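House rules for a room with one arm in it

I have now read 452 pages of guidance on working safely beside a robot arm, and I can report that the word "appropriate" is doing most of the lifting. Appropriate distance, appropriate training, appropriate footwear. Our arm at Briltside spends its days among kitchen things on a white table, and I'm fairly sure my slippers were not what the authors had in mind.

So we wrote our own rules. The first draft had 22 of them and was laminated, which guaranteed that it would be leaned against a wall and forgotten. The current one has 8 and is written in marker. I'll spare you most of them, but these are the ones we argue over.

Cables first

Before anyone powers up, trace every cable with a finger from the wrist down to the shoulder. If it could snag at full stretch, clip it again. The Nistengate lot say a look from the doorway will do. The Nistengate lot also get through a lot of cable.

Set the table, then leave it alone

Bowl, colander, plate, ball, toaster oven: put them out before the run and keep your hands off until it's over. Straightening a bowl halfway through is the commonest offence in our log, and I hold the record. Anything with a door goes where you can reach it without leaning across the arm.
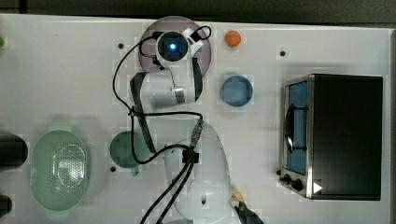 Know what your lights mean

Write down what every light colour means on your own machine and stick it where you stand. Our old arm, Ogilvie, used blue for one thing and the handbook used it for another, and we had 2 months of polite confusion before someone checked.

The stop button is for everyone

Visitors too. Show them where it is before you offer tea. If they press it for no good reason, thank them and start again. I've had to practise the thanking.

Skisoreo is next on my reading list, another guide, and I'm told it has a whole chapter on signage. I've bought a new marker.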